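Ticket: Pink over-ear headphones, strap and ear pads
Opened: January 23, 2026
Product: Ondent over-ear, pink
Status: Reopened by customer

Customer note:
Your last reply said the headband strap "self-adjusts" and that I probably had it on backwards. I don't buy it. I have a pair on the bench and I've read the leaflet twice. Pictures attached.

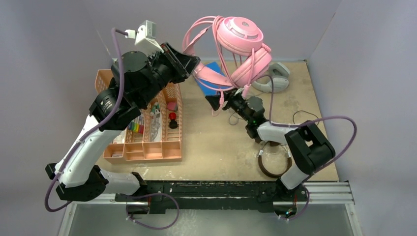
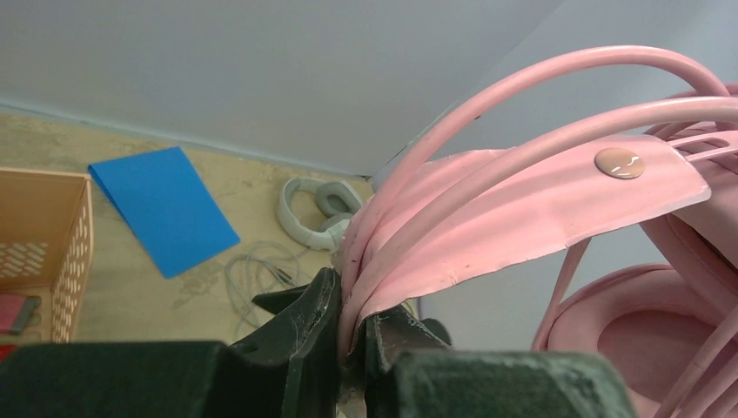 The complaint is the same as before. The strap slides when I turn my head, and the set ends up sitting on my eyebrows. I bought mine in August from Breslow, so please don't tell me again that it needs to be broken in. How long does a strap need?

What I tried:
1. Strap turned around, as you asked. No change.
2. Strap taken off and put back. No change, and it was a pain to get back on.
3. Ear pads swapped for the Korerholm ones you recommended. They fit badly and I took them off after 2 days.

Support reply (Yadav desk):
Thank you for the details. Our records show 34 reports on this model out of 2,000 sold. We consider this within normal range. Would you try cleaning the strap with a dry cloth?

Customer note:
Cleaned it. It slides. I also doubt your number, because most people will throw a cheap set in a drawer before they fill out a form that long. Can you tell me if the strap was changed between batches? It's a yes or no.

Support reply (Yadav desk):
We have passed the batch question to Ondent. A replacement strap can be sent at no charge.

Customer note:
Send it, but if it's the same strap I expect the same result. Leave the ticket open until I've worn it for a week.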